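Zornstead play shop: vegetable stock

Gallery 3 covers the vegetable counter against the strawberry wall. Stock is kept in a white basket with open sides and goes out in thin carrier bags. Contents vary – carrots and a pumpkin are standard.

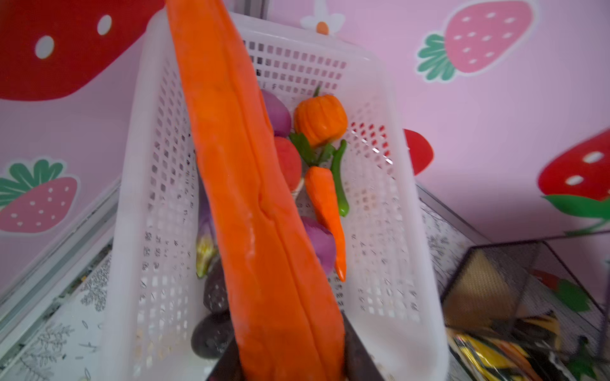
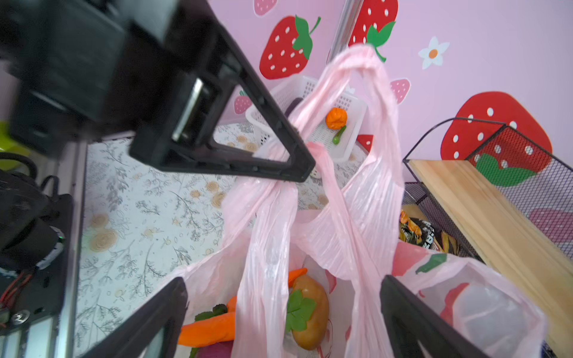

Play vegetables at the strawberry wall: large carrot and basket (first), pink bag with potato and carrots (second).

Page compiled by Mahfuz Miah, 06/12/2023. Stock list: Jalen Quintanilla.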